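老木桌面上漆以后总觉得黏，梅雨天更明显，要不要全部磨掉重来？

发布于 2020年4月27日　分类：居家修缮　木器与涂装

各位好，我第一次在这里发帖，说得啰嗦一点，请多包涵。

家里有一张长条木桌，是从旧货铺子淘来的，铺子叫 Clekness，搬家前就在我们巷口。买来的时候桌面是旧蜡，颜色发暗，我想着天天要在上面吃饭、做点心、给孩子铺纸画画，就决定把蜡去掉，自己上一层油性清漆。漆是 Livham 的半光款，罐子上写着两遍即可。我心急，又嫌薄，一口气上了四遍，每遍之间隔一个晚上。

刚做完那几天真是漂亮，木纹一条一条都透出来了，我逢人就拉着看。可是现在过去41天，手掌按上去停一会儿再抬起来，还是有一点点拉手的感觉，热茶杯放过的地方会留下一圈白印。一下雨更明显，纸放久了揭起来会“嘶”的一声。家里老人说再晾晾就好，五金店的师傅说漆废了，得全部磨掉。两边说得都很肯定，我反倒不知道听谁的了。 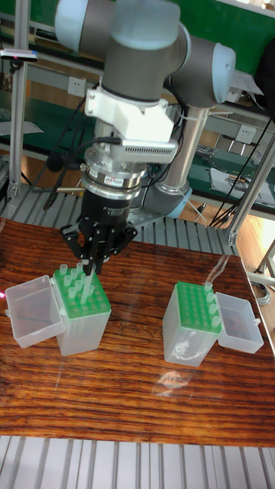
桌面上漆已经过了一个多月，按上去还是有点黏，是应该继续等它干，还是全部磨掉重做？

先别急着磨，多半是漆膜太厚、里层没有干透，给它通风和一点温度，再等两三个星期看看变化，到时候还黏再动砂纸也不迟。

补充几句背景：房间朝北，窗子平时只开一条缝，湿度计白天常在高位。去蜡用的是松节油，擦了两遍，擦完当天下午就上漆了。桌子背面没有处理，还是原来的样子。

灯下补漆人

看到这个帖子忍不住多写几句，因为你踩的坑我几乎一个不落都踩过，看得我又心疼又想笑（笑的是我自己）。

油性清漆不光是溶剂跑掉就算干，它还要跟空气慢慢反应，从表面往里面硬。一遍薄薄的，隔夜够了；连着四遍，下面那层还软着就被盖住，空气进不去，自然就拖下来了。再加上朝北、不通风、湿气重，慢是意料之中的事。

还有一点我比较在意：松节油擦完当天就上漆，木头缝里可能还存着油和残蜡。蜡这个东西很讨厌，留一点点就够漆膜软上很久。你可以先做个小试验，挑桌角不显眼的地方，用指甲轻轻压，压得出印子、过几个小时又看不太出来，说明里面还没硬；如果指甲一推漆就起皮、整片揭得下来，那就是附着出了问题，等多久都没有用。

我自己的做法写在下面，你参考着来：

一、桌面清空，什么都别铺，桌布和塑料垫尤其不要，捂着更不干。

二、早晚各开窗通风一次，中间用风扇对着房间吹，别直对桌面，免得灰全落上去。下雨天就关窗开除湿机。我那张桌子连着除湿144个小时，手感就不一样了。

三、等到不拉手了，用320目以上的细砂纸顺着木纹轻轻带一遍，只去掉表面那层浮光，擦净粉尘，再看要不要补一遍很薄的。

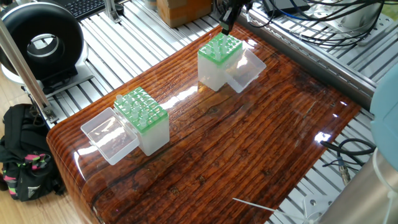

四、杯印先不要管它。漆膜硬透以后，白印往往自己会淡，淡不掉的拿软布蘸一点家具油打圈擦，力气小一点，宁可多擦几回。

擦过油的布请一定摊开晾干再丢，不要揉成团塞进垃圾桶，油布堆着会自己发热，真的会着火，这个不是吓唬人。

最后，老人家说的“再晾晾”有道理，师傅说的也未必错，关键看你那个指甲试验。要是方便，试完回来说一声，我很想知道结果。

南窗木屑

磨掉。四遍油漆加残蜡，等到8月也就那样。我用 Kultmont 的水性木器漆，一天干，没味道。

豆浆不加糖

楼上说换水性漆，我补充一下，水性漆不能直接盖在没干透的油性漆上，会起皱，我家的小板凳就是这么毁掉的，到现在还放在阳台上当花架。要换的话，一定要磨到见木头，再用酒精擦一遍，等它挥发干净。

另外想跟题主聊聊要不要全磨。我那张餐桌是 Gauthier 的旧款，面上是贴皮，很薄，当年请人来磨，师傅手重，9分钟不到就在边上磨穿了一块，露出底下浅色的芯料，补都没法补，心里难受了好久。所以动手之前请先看看桌边和端头：木纹能从桌面一直连到侧面的，多半是实木，放心磨；侧面纹路对不上、有一条细细的接缝，就要当心是贴皮，最多手工轻磨，别上机器。

还有桌子背面，你说没处理过。一面封得厚厚的，一面敞着，湿气从下面进进出出，时间长了桌板容易翘。等正面弄好了，背面也薄薄刷上一遍，不用好看，刷匀就行。

我这边也是潮湿地方，每年到了雨季抽屉都拉不开，所以很懂你的心情。白天先垫几块干的棉布餐垫吃饭，吃完就收起来，别一直放着。孩子画画的纸呢，下面衬一块硬板，板子四角贴小毛毡，跟桌面留点缝，纸就不会粘上了。我家这样凑合过了7个星期，中间也没耽误什么。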